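Trocar a mesa da cozinha (e outras decisões demoradas)

Oi, gente! Sumi, eu sei. Abril foi um mês daqueles, e quem me segue desde o tempo do blog antigo já sabe que quando eu sumo é porque me meti em alguma coisa aqui em casa. Desta vez foi o pão. Resolvi que ia fazer pão de fermentação natural todo fim de semana, e a Kristine Sarmiento, minha vizinha de porta, me deu um potinho do fermento dela com um bilhete cheio de instruções (não consegui ler metade, que letra!).

Os 2 primeiros pães foram um desastre. O primeiro ficou um tijolo, o segundo grudou no pano e rasgou todo. Aí escrevi pra Trinidad, que mora em Umville e faz pão há anos, e ela me perguntou quanta água eu estava pondo. Pois é, água demais! Agora uso 468 gramas de farinha, bem menos água, e deixo a massa descansar a noite inteira na geladeira.

E como sovar na bancada de pedra é um gelo, passei tudo pra mesa, que é de madeira clarinha e bem mais gostosa de trabalhar. 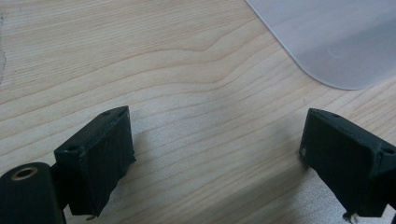 O terceiro pão saiu do forno às sete da manhã e às oito já não tinha mais nada, comemos com manteiga e um restinho de goiabada. No próximo quero pôr nozes. Alguém já tentou com centeio? Me contem nos comentários!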